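3.2 Lint release from pile fabrics in household laundering

Terry and cut-pile fabrics lose more fiber in the first few washes than flat weaves of the same weight. The usual account is that short fibers left over from cutting and shearing are held only by friction and leave the fabric as soon as water and agitation loosen the pile. Once this loose stock has gone, release falls to a lower level that depends mostly on abrasion. The two stages are hard to separate in field data, as households seldom wash a new item alone. We therefore treated the field survey and the bench trials as separate sources and did not pool them.

The field survey covered homes in Namport and Millcombe. Both towns draw from the same reservoir, but Millcombe softens its supply and Namport does not. Participating homes fitted a mesh filter to the washing machine drain hose and kept a log of each load, recording the wash program, the detergent dose, and the main kinds of fabric present. Filters were collected at the end of each month, dried to constant mass, and weighed. The survey produced 2,157 usable load records. Records were dropped if the filter had been removed during the month or if the log gave no fabric type. Loads washed by hand were outside the survey.

Log entries were coded into four fabric groups: flat woven, knit, looped pile, and cut pile. Microfiber cleaning cloths were placed in the cut pile group unless the owner described a looped surface (Figure 4). This rule puts some split-fiber cloths beside heavier plush items such as robes and throws, and the group is more varied than the other three. We tested a five-group coding in which cleaning cloths stood alone. It changed the order of none of the group means, and the simpler coding was kept.

Bench trials used a front-loading machine with a drum speed fixed at the manufacturer's normal setting. Each trial load was made up to the same dry mass with undyed cotton ballast that had been washed 19 times beforehand and whose own release was measured in blank runs. Blank values were subtracted from all results. Rinse water was passed through a steel mesh and then through a glass fiber filter. The spin was set at 600 revolutions per minute in every trial, a lower speed than most homes reported, so that the machine would not rebalance the load partway through the spin.

Three variables were changed one at a time: water temperature, water hardness, and detergent dose. Temperature had a small effect on the polyester pile fabrics and a larger one on cotton terry. Hardness had the clearest effect. Release from cut pile was higher in hard water at the same detergent dose, and the gap narrowed when the dose was raised. Bonsu reports the same direction of change for fleece, although the fabrics in that study were dyed and had been washed by the supplier. Istier found no effect of hardness, but used a top-loading machine with a much larger water volume. The difference in water volume may be enough to explain the disagreement, and we return to it in Section 4.1.

Drying was handled separately. Tumble-dried samples lost additional fiber to the dryer screen, and for looped pile this loss exceeded that of the wash itself. Line-dried samples were shaken by hand inside a closed bag for a fixed count before weighing. The shaking step was hard to standardize between operators, and all shaking was done by one operator from the second batch onward. First-batch line-dry results are given in the appendix and do not enter the means.

Agreement between the survey and the bench was fair for flat woven and knit fabrics and poor for cut pile. Nearly 80 percent of the survey loads that listed a cut pile item also listed at least one item from another group, and filter mass could not be assigned by source. Microscopy of a subset of filters helped only where the fibers differed in polymer or color. White polyester from cloths and white polyester from shirts could not be told apart at the magnification used. Survey values for cut pile should be read as upper limits.

Mesh size sets a further limit. Fragments shorter than the mesh opening pass through unless the filter is already partly loaded, in which case capture improves over the month. No correction was made for this in the survey data. The bench figures include the glass fiber stage and are the better guide to total release.

The fabric coding sheet was prepared by Huguette Sutherland.

Figure 4. Pile surface of a microfiber cloth.

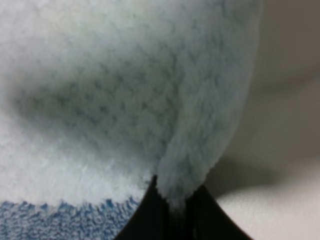
Why were the survey values for cut pile fabrics treated as upper limits?

Most of the loads that listed a cut pile item also held items from other fabric groups, and the fiber caught on the filter could not be divided by source, so the filter mass may include fiber shed by those other items.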